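Projects Bench Log Open Calls Tool Library Contact

Workshop > Open Calls > Two-arm table: operators and one wiring person

Wanted: patient people to drive two robot arms, badly at first

The Khumalo workshop is looking for four operators and one person who likes wiring more than is healthy. The project is a two-armed robot table called Zera. It lives on the ground floor, past the bandsaw, and it has reached the stage where its builders are the worst possible people to test it. We know all its moods. We lean left when the left arm is about to do something stupid. We need people who don't lean.

You don't need a degree or any history with robots. You do need two free evenings a week through June, a fair amount of patience, and the ability to watch a machine miss the same object nine times without taking it personally.

What we're building

Zera started when Gert Mokgethi got tired of sorting the workshop's small parts bins and decided that the sensible response was to spend three winters building something to do it for him. The bins are still unsorted. The table, on the other hand, is very good.

It has two black arms on a black frame of extruded rail, set around a butcher-block top. The arms face each other from opposite sides, each with a two-fingered gripper. The idea is that a person drives both arms through a chore, the software records what the person did, and after enough recordings the arms have a go by themselves. "Enough" is a number we have revised upward several times. We currently have 378 recordings we'd be willing to show another human being. The full count is 957, and the difference between those two figures is the reason for this ad.

The chores are all bathroom-shelf and kitchen-drawer stuff: put the long things in the tall thing, put the round things in the square thing, close the lid. Gert picked them on the theory that if a job is too boring for a nine-year-old it is about right for a robot. Toothbrushes turned out to be a favorite. They're cheap and light, the handles have silly curves in them, and they roll over at the worst moment.
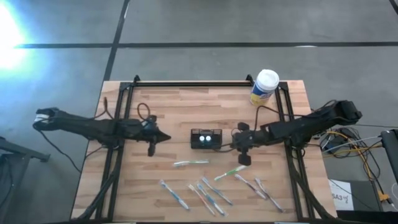

Toothbrush spread on the Zera table, with the small mesh container between the grippers.

We lay the brushes out at all sorts of angles, on purpose. An operator who only ever picks up tidy brushes teaches the table to be helpless around untidy ones. The layouts come off a printed stack of cards and you will be asked to follow them even when you have a better idea. Especially then, according to Shiyu Meng, who wrote the cards.

What operators do

A session is two hours. You stand at the controls, which are a pair of smaller arms that the big ones copy, and you run whatever is on the night's card. You'll set out the objects, run the chore, mark it good or bad, and set the objects out again. The setting out is most of the job. If that sentence made your heart sink, thank you for reading this far, and there's a very nice pottery group on Thursdays.

Marking your own runs is harder than it sounds. A dropped brush is a bad run. A brush that goes in upside down is a good run on some cards and a bad one on others, and the card will say. A run where you got it right but took a strange detour over the back rail is a bad run, even though it looked terrific. We'll sit beside you for the first few nights until your marks and ours mostly agree.

You'll also fill in the log. One line per run, in pen, in handwriting another person can read. We have software for this as well. The software has lost a week of work before now and the notebook has not.

Operators work in pairs. One drives, the other sets out and keeps a hand near the stop button, and you swap when your shoulders complain. The arms aren't large but they are quick when they're confused, and nobody reaches across the table while they're powered. This is the one thing we'll be humorless about. Reach in once and you get a talk. Reach in again and you're off the project, with cake if it's your last night anyway.

What the wiring person does

Everything the operators would rather not look at. There are cables on the floor in several colors, and the only complete map of them is in Gert's head. We'd like the map on paper and the cables in something resembling a tray. We would also like the loops at the wrists tidied so they stop wandering into places where the arms want to be, without being pulled so tight that they give up at the connector. We've managed each of those on separate occasions.

You'd be working with the Ferkero boards, which are our own design and are named after a spelling mistake. There are 2 spares. The documentation is honest but short. You should be able to crimp a connector that stays crimped, read a simple schematic, and say "I don't know, let me check" before applying power. Soldering is useful. Opinions about zip ties are tolerated.

The wiring job has no fixed evenings. Come when the table isn't being run, label what you touch, and leave it working or leave a note saying how it isn't.

Who we're hoping for

People with steady habits, more than people with steady hands. One of our best nights was run by a retired school bus driver who had never used a game controller and did every card exactly as written. One of our worst was run by the two people who designed the arms.

Left-handed applicants, please apply. So far nearly all our recordings come from right-handers, and the left arm has started to show it.

You should be 21 or over. The shop's insurance says so and we lost that argument. You should be able to stand for most of an hour at a time; we have one tall stool and can get another, so tell us if sitting would suit you better and we'll set the controls lower. The ground floor is step-free from the alley door. If you're colorblind, come anyway. Some of the cards sort by handle color, but plenty don't, and we'd want to swap the others for you.

No experience with code is needed. If you have some, you'll be let loose on the playback tool, Kudex, which draws little colored trails of where the grippers went and crashes when you resize the window. Shiyu wrote it in a weekend and would be glad to see it taken away from her.

What you get

No wages. We're saying so here in plain type because we've all answered ads that saved that part for the second meeting. This is a shared workshop and the project's money comes out of the builders' pockets and a jar.

What we can offer is full workshop membership for as long as you're on the project, which includes the wood side, the metal side and the laser cutter after you've done the laser cutter class. Supper on session nights, usually rice and something. Your name on the project page if you want it there, and a copy of every recording you make. You'll also learn a good deal about how these machines are put together, mostly by watching them come apart.

If you stay to the end of June, you get to pick a chore of your own for the table to learn. Suggestions so far include pairing socks and dealing cards. Gert would like it known that he is still waiting for somebody to suggest sorting small parts.

What we record

The cameras are pointed at the tabletop. Your hands may turn up in the footage while you're setting out objects. There's no sound. Recordings are kept on a drive at the workshop with your initials in the file notes, and if you'd like a number in place of your initials, you can have one. You can ask us to delete your runs any time before we use them for training. After that we can delete the files, but we can't make the table forget what it picked up from you, bad habits included.

How to apply

Write a few lines and drop them in the Zera mailbox by the front desk, or send them through the Contact page with "table" in the subject. Tell us which job you want, which evenings you can do, and about the most tedious task you've ever done properly. We're not after a résumé. The last person who sent one got in on the strength of a paragraph about relabeling a seed library.

Applications are open from Tue 21 January and we'll close them once we have five people we like. Everyone who writes gets an answer. If you make it through that round, we'll ask you over for a trial evening — one hour driving, one hour setting out, then supper. You'll be terrible at the driving. We're watching how you do with the second hour.

Questions about the operator spots go to Shiyu, questions about wiring go to Gert. Please don't ask Gert about the operator spots, as he will try to talk you into wiring.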